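Maditley opens order book for Skurby wire stand

Round base and single thin rod leave more of the tabletop free

The home goods company Maditley presents the Skurby, a white wire stand for tables, shelves and counters. The stand is made for small rooms, where one table must often serve for eating, working and hobbies on the same day. Orders from shops are accepted from February.

The Skurby has a very simple form. A ring of wire lies flat on the table. Short angled spokes go from the ring to the middle and hold a thin vertical rod. On the top of the rod there is a small clip fixture, which can hold a card, a price sign, a light cable or a small bunch of dried herbs. The complete stand weighs 500 grams and is delivered in one flat box. No tools are needed to put it together.

"We wanted a stand which a person can move with one hand and then forget," the Maditley design team explains. "The table under it should still look like a table, and it should be possible to wipe it without taking everything away."

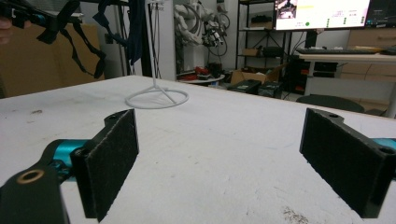 White wire stand with ring base on a white tabletop, with thin black cables hanging beside the rod.

The first series was tested by readers of the Maditley newsletter. The company received 110 answers to its questions. Many readers asked for a base which does not hide the surface, and several wrote that they use the stand beside a sewing machine or at the place where they pack parcels. According to these answers, the spokes were made shorter and the ring a little wider than in the first drawings.

The wire is bent and painted in the Banach workshop, which has worked with Maditley on earlier products. The stand is sold in white only. A version for the wall, with the name Delaunay, is in preparation and will use the same clip. Its price is not yet decided.

The first delivery consists of 1658 stands and goes to 37 shops. Shops which would like to show the Skurby in their window can ask Maditley for a free set of cards that fit the clip. Spare clips can be ordered separately, also by private customers.

Press contact: Maditley press office. Product sheets and a price list for shops are sent on request.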